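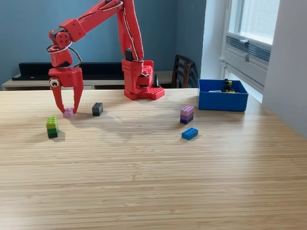 I have a strong opinion about Lego and I'm going to share it whether you like it or not: you don't need to sort it by colour. You don't need to sort it at all, much. You need a box, a table and a bit of daylight, and that's your lot.

I say this as someone who has done it the other way. When we moved to Dradgate I decided that the bricks, which had travelled over in one enormous bag along with some clothes pegs and half a jigsaw, were going to be Organised. I bought a set of drawers. I made labels! Red, blue, yellow, "see-through", "wheels and wheel-ish". It took me most of a weekend and I was thrilled with myself, and then the children came home and stood in front of it as if it were a museum. They'd pull a drawer out, take one brick, push the drawer in again. Very polite. Very quiet. They went off and drew instead.

What I'd forgotten is that the rummaging is half the fun. You go in looking for a long blue one and come out with something black and yellow that looks a bit like a wasp, and now you're building a wasp. You can't do that with drawers. My own bricks lived in an old washing-up bowl and I can still hear the noise of a hand going round in it (my mother could too, through two closed doors, and she mentioned it often).

So the drawers now hold screws and batteries, and the bricks live in an open plastic bin. No lid. I'm firm about the lid. A lid gets lost, or sat on, or turned into a tray for a tea party and left in the garden until October.

The other half of my opinion is that you should only tip out a few. My friend Eylül Duman teaches the little ones over in Dreltport and she put me on to this. She has a tub with something like a school's worth of bricks in it, and she'll put a small handful on the table and leave it there. With 500 bricks on the floor, she reckons, children stir. With a handful they build. I thought that sounded a bit stern until I tried it, and blow me, she was right. Give a four-year-old a couple of greens and a couple of purples and the dark one goes underneath, the light one goes on top, and there's a long story about who lives upstairs.

I do think we oversell the big sets as well. I know, I know, they're gorgeous, and I've stood in the shop stroking the boxes like everybody else. But you build it once, it goes on a shelf and then you have to dust it. Dusting studs is a horrible job! Whereas a pale pink brick that came from goodness knows where will be a cake on Monday and a bar of soap by teatime.

And please, leave the bricks on the table overnight if you can bear to. Eat your toast round them. I used to sweep the whole lot back in at bedtime and then wonder why every morning began from scratch with a sulk. Now two bricks stuck together can stay stuck together, and breakfast gets on perfectly well at the other end.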